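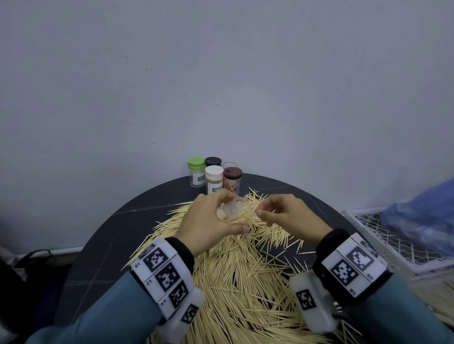
Monday, May - Vachon reed organ, bellows and stop action

Started 8:15. Shop cool, glue pot on right away.

The Vachon organ is finally on the big bench and I am so glad we took it. Serial number 2883, stamped on the back of the key slip and penciled again inside the case, so the case and the action started life together. The Jidlow we did over the winter was a mix of parts from at least two instruments and I never did trust the screw holes. On this one everything lines up. Whoever built it laid out the pan with a knife line and you can still see the line, crisp as anything.

Bellows

Old cloth came off in strips with a warm damp rag and a wide putty knife. The main exhauster boards are fine, a little cupped. The reservoir board has a crack running with the grain from the lower edge to just past the spring block. I opened it a hair with a wedge, worked hot hide glue in from both sides with a thin palette knife, and clamped it between cauls with wax paper. Leave it until tomorrow. Please don't touch the clamps even if they look crooked, they are crooked on purpose (the edge of the board isn't square to the face).

The old glue is hide glue all through, except for one patch of something yellow and rubbery on the left exhauster, along the hinge. A home repair, I would guess from the sixties or later. It does not soften with heat or water or vinegar. I scraped it, which took longer than stripping everything else put together, and then sanded back to clean wood. If you find more of it, scrape first and don't bother with the vinegar, it only raises the grain.

New cloth is the Grerkari rubberized, the heavier of the two we have. I held a piece up to the window against the lighter one and then did the mouth test (press it over your lips and try to suck air through) and the heavy one passes nothing at all. The light one leaks just a little along the fold. I know Nuanchan prefers the light cloth for the way it creases, and on a small portable I'd agree with her, but these exhausters are big and the springs are strong.

Cut list for tomorrow is pinned over the bench. I drew the patterns from the old cloth and added a little on the folds where it had shrunk. Check them against the boards before cutting! The old cloth was not symmetrical and I want to know if the boards are.

Glue notes

Made a fresh batch. 40 grams of dry glue, soaked in cold water since before I swept up, then into the pot. I've been mixing it too thick for cloth. Today I let it down until it ran off the brush in a string and broke into drops near the bottom, and it was a completely different job. It wets into the cloth, you get time to smooth out the bubbles, and the squeeze-out wipes off clean. Thicker is right for the crack and for the blocks. So: two jars from now on, labeled THIN and THICK, and whoever empties one starts the next one soaking.

Test strips: glued three scraps of cloth to a piece of old poplar and pulled them after lunch. Thin glue, wood warmed with the heat gun first: cloth tore before the glue let go. Thin glue, cold wood: peeled with a bit of a fight. Thick glue, cold wood: came off in one piece like a sticker. Warm the wood. I have known this for years and I still skip it when I'm in a hurry, so I am writing it down in large letters on the lid of the pot.

Reeds

Pulled the treble set and laid them out in order in the egg crate tray. Dirty but almost no corrosion. Brushed each one with a soft brass brush, tongue direction only, root to tip. One reed in the upper octave was silent in the cell and I was ready for a crack, but it was a wisp of felt fluff under the tongue. Slid a strip of paper under, drew it out, and it spoke right away. What a sound, too. Sweet and quick, no honk to it.

Tincuța came by at 2 to listen and brought her tuning meter. We tried the A above middle C on the test box and it reads well above modern pitch, which is what I was hoping for. She would like to leave the whole instrument where it is and only even out the strays. So would I. The owner wants to play it with a fiddle and the fiddle can tune up. I'll call and ask before we file anything, because brass doesn't go back on.

Still to do on reeds: bass set, which is stiff in the cells. Use the proper hook. Don't lever against the cell wall, the wood there is thin and already bruised in a couple of spots from somebody's screwdriver.

Stop action

Mostly free. The Tromby coupler (that's what the stop face says, in very handsome lettering) sticks halfway and then jumps. Took the rail down and found the pin bent and the leather bushing gone hard. Straightened the pin cold, cut a new bushing from the soft tan leather, and it slides beautifully now.

Several of the stop rail screws just turned and turned in their holes. Toothpick slivers and thick glue, trimmed flush, left to dry overnight, original screws back in tomorrow by hand. No driver on these, the slots are narrow and the heads will chew up.

Mute boards: the felt on the rear one is moth-eaten, front one good. I'd like to replace both so they match in thickness. We have enough of the red bushing felt on the roll if we cut carefully.

Odds and ends

Found inside the case: a hymn board number, 509, on a yellowed card. A hairpin. A lot of dust and a pressed leaf that went to pieces when I breathed on it. Card and hairpin are in the envelope taped inside the lid and go back to the owner.

The pedal straps are original webbing and have one good year left in them at most. Replace. Keep the old ones with the envelope.

The moisture meter battery is dead again.

Tomorrow, in this order: clamps off the reservoir board, check patterns, cut cloth, warm the wood, glue the reservoir first and the exhausters after. Nuanchan, if you're in before me, please get the THIN jar soaking and have a go at the bass reeds. The low ones are gorgeous, try them on the test box before you put them in the tray.

Pot off 5:40.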